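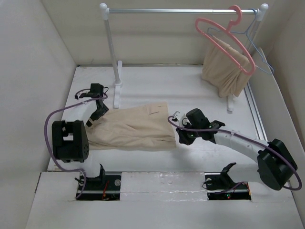
Annelies Bachmann wrote in after the first session that she has folded trousers the same way for more than 32 years, over the arm and onto the pile, and could we please explain why they always come out of the drawer with a crease across the knee. I was so glad she asked, because it gives us our whole topic for this week!

Session 3: Trousers, and where to put them

Most of us fold too early. We pick the trousers up by whatever comes to hand, give them a flap and start doubling them over while the cloth is still bunched underneath. Lay them out at full length first, on a surface that's clear from one side to the other (a bed will do, though a table is kinder to your back). Hold the waistband in one hand and the hems in the other and draw them gently apart. Gently, please. You want the wrinkles to relax, and a hard tug will only pull the side seams out of line.

Then smooth with the flat of your hand, starting at the waist. Slanted pockets need a little extra patience: slip two fingers inside, push the lining down flat, and close the opening along its seam. Check that the waistband hasn't turned under on itself. It loves to do that.

For the drawer, one leg over the other, then in thirds. Annelies, your knee crease comes from folding in half, so try thirds for a week and tell us on Monday.

For the rail, match the inside seams and hang the trousers over the bar a little above the knee, or clip them by the hems if you have the height. Pale cotton shows every line, so I hang mine and keep the drawer for jeans.

Practice at home: 7 pairs, any fabric, half folded and half hung, and the odd one however you please. Bring your most stubborn pair to the Ridgeway room. Veerle Segers has the spare hangers.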